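Chapter 4

Writing Surfaces in the Small Classroom

After this chapter the reader should be able to:
choose a writing surface that fits the size of the group;
place a small board on a table so that every learner can read it;
plan what goes on the board before the lesson, and what is added during it;
clean and store the board so that it lasts more than one school year.

Key words: dry-erase, glare, ghosting, board plan, reading distance, table stand

4.1 A lesson in Prurkum

Some years ago I observed a morning of evening-school teachers in training, in the town of Prurkum. The name is a little strange, I know: the evening school gave its training in the morning, when the rooms were free. The teacher was Graziella Monti, and she had nine adults at two tables pushed together. On the wall behind her was a large green chalkboard, very old and very wide. She did not use it once.

All the writing in her lesson was done on a small board that stood on the table. She wrote a word, the group read it, somebody asked a question, and she turned the board a little so that the person at the corner could see it better. When one learner made an interesting mistake, she gave him the pen and moved the board in front of him. He corrected the word himself while sitting in his chair. After the lesson I asked her if she disliked the chalkboard. She answered that she liked it very much, but that it was "for the back of people's heads." With the tables arranged in this way, half of the group sat with their backs to the wall, and to read the chalkboard they had to turn around.

I begin the chapter with this lesson because it shows the order in which decisions should be made. First we look at where the learners sit and in which direction they look. After that we choose the surface. In many schools the order is the opposite one. The board is screwed to the wall when the building is built, and for the next forty years the chairs must obey it.

4.2 Kinds of surface

We will use four groups in this book.

Wall boards. These are chalkboards and large whiteboards fixed to the wall. They give much space, and the writing can stay there for the whole lesson. They are right for a group that sits in rows.

Easel boards and paper pads. They can be moved, but they need floor space, and in a narrow room somebody will walk into a leg of the easel. The paper pad has one advantage that no other surface has — the pages can be kept and shown again the next week.

Table boards. These are small dry-erase boards which stand on the table, either on clips or on a folding foot. They serve a group that sits close together. Most of this chapter is about them.

Hand boards. They are the smallest ones, one for each learner, and they are held up to show an answer. They are treated in Chapter 5.

A school does not need to own all four. The adult program in Ravia, which I will mention several times, worked for a long period with table boards and paper pads only.

4.3 The table board and its stand

A table board is a simple thing, and perhaps for this reason it is often bought without thinking. Three parts should be checked: the surface, the edge, and the support.

The surface should be smooth and hard. Cheap surfaces take the ink well on the first day, but after some weeks the old words remain as pale shadows. This is called ghosting. Before you buy many boards of the same kind, buy one, write on it, leave the writing over a weekend, and try to clean it with a dry cloth.

The edge protects the board when it falls, and it will fall. Rounded corners are better than sharp ones in any room where the board is passed from hand to hand.

The support decides if the board can really be used. A board that leans against a pile of books will slide when somebody writes on it with normal pressure. Clips that hold the bottom edge are a good solution for light boards. They should be set well apart, one toward each side, and they should be level with each other.

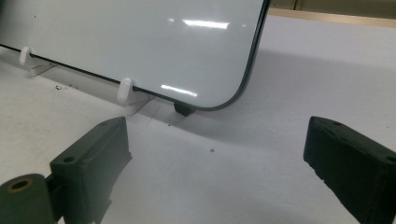

A board should also not stand perfectly straight up. If it leans back a little, the hand of the writer can rest on it more easily, and the board does not tip toward the writer when the pen is lifted. Too much lean is bad again, for then the ceiling lamps come into the surface and the learners see light in place of words.

Press on the upper part of the board with one finger before the lesson starts. If the lower edge comes out of its support, the arrangement will not survive a learner who writes with energy. In this case hold the board with your free hand while the learner writes, or lay it flat, let the learner write, and stand it up again.

4.4 Glare

Glare is the most frequent complaint about glossy boards, and it is also the complaint that teachers notice last. The reason is easy to understand. The teacher sits or stands near the board and looks at it from one side, and from this side the writing may be perfectly clear. A learner two chairs away sees a white stripe where the verb should be.

The only reliable test is to sit in the learners' chairs. Write a line of text across the full width of the board. Then sit in each chair, one after another, and read the line aloud. Where a word disappears, change something and sit down again. The possible changes are these, in the order in which I would try them:

Turn the board a few degrees to the left or to the right.
Change how much it leans back.
Move it along the table, out from under the lamp.
Switch off one row of lamps, if the room allows it.
Close the curtain.

Sreekumar Shetty, my colleague for many years, added one more: leave the bad area of the board empty. If the light falls always on the same place and cannot be removed, we can plan the writing around it. He used the upper middle of his board for nothing at all during an entire winter, and his learners thought that it was a question of style.

Thin pens make the problem bigger. A thick black or dark blue line can be read even near a reflection, while a thin green line is lost. Red should be kept for corrections, and yellow should stay in the box.

4.5 The board plan

On a wall board a teacher can be a little careless, for there is always a free corner. On a table board there is no free corner. The plan must be made on paper before the lesson, in a rectangle of the same shape as the board.

Divide the rectangle into a part that stays and a part that changes. The part that stays holds the subject of the lesson and perhaps one model sentence. It should be at the top, where the hand does not rub it away. The part that changes is for questions, new words and mistakes, and it is cleaned several times in one lesson.

Always ask before you clean. Adult learners copy more slowly than we believe, especially those who learned another alphabet first, and many of them are too polite to say that they have not finished.

4.6 Cleaning and storage

Use a dry cloth after each lesson and a damp one at the end of the week. Let the surface dry before you write again, otherwise the ink beads and the pen tip is spoiled. Paper towels are acceptable in an emergency — I have used them more often than I want to admit — but the rough kind may make fine scratches, and ink enters the scratches.

Store the boards standing, with a sheet of paper between two surfaces. Take off the clips and keep them together in a bag or a box with a label. In the Ravia program the boards outlived their clips by several years, and the teachers ended by leaning them on dictionaries.

Exercises for Sections 4.1 to 4.6

4.1 Draw the room in which you teach, or in which you were taught. Mark every chair with an arrow that shows the direction in which the person looks. Which surface from Section 4.2 fits this drawing?

4.2 Carry out the chair test from Section 4.4 in the morning and again after dark. Write down which chairs change from good to bad.

4.3 Make a board plan for a lesson on telling the time. Your rectangle should be no larger than a sheet of typing paper.

4.4 Teachers Monti and Shetty place the pen in different hands: she gives it to the learner, he prefers to write himself while the learner dictates. Discuss with a partner what each group would practice more. Section 4.7 comes back to this question with two lesson records from Ravia.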